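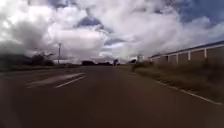 The county road outside Veres, under a big sky, with one of the long low buildings on the right.

June 14, 2020

The county has money this year for one road project, and the supervisors want to spend it on widening the junction at Karkia. I think they should spend it on paint and mowing.

Paint is dull. Nobody cuts a ribbon for a white line. But I drive between Veres and Karkia six days a week, and the thing I rely on most is the paint. The land out here is flat and the road is wide and straight. There are few trees and no curbs, and after dark there are no lights until the feed store. What tells me where I am on the pavement is a thin white line on the right and the marks on the left.

Some of those marks are in poor shape. There is a broad stripe on the left side that has faded badly, and close by it a thinner dash that is much brighter. In daylight a driver can sort that out. In rain, at night, with a truck coming the other way, I find myself looking for the edge line and staying near it.

That brings me to the grass. The verge has been let go, and it is now a mix of tall grass and weeds, green in places and tan in others. Farther along there are clumps and shrubs that stand higher than the rest. I have nothing against weeds, and I know there are people who want the verges left alone for the birds and the bees. I would leave the back half of the strip to them. The few feet nearest the pavement are a different matter. A driver with a flat tire needs somewhere to pull over, and a person walking needs somewhere to step.

People do walk there. When Irnex added a second shift in February, I started seeing them along the edge before dawn, usually in dark coats.

The county's own notice says 3,414 vehicles a day use the Karkia junction, and supporters of the widening repeat that number at every meeting. I don't doubt it. Most of those vehicles also use the road that leads to the junction, and the widening does nothing for that road. It would save a wait that I have timed at nearly 20 seconds on a bad morning.

Raseck repainted its main road last year and cut the verges twice over the summer. The work was finished in 12 days, with one lane open the whole time. I drove it last week after dark and could see both edges well ahead of me.

The widening can wait a year – the junction will still be there. Fresh lines and a mown strip could be done before the fall rains, and every driver on this road would get the use of them.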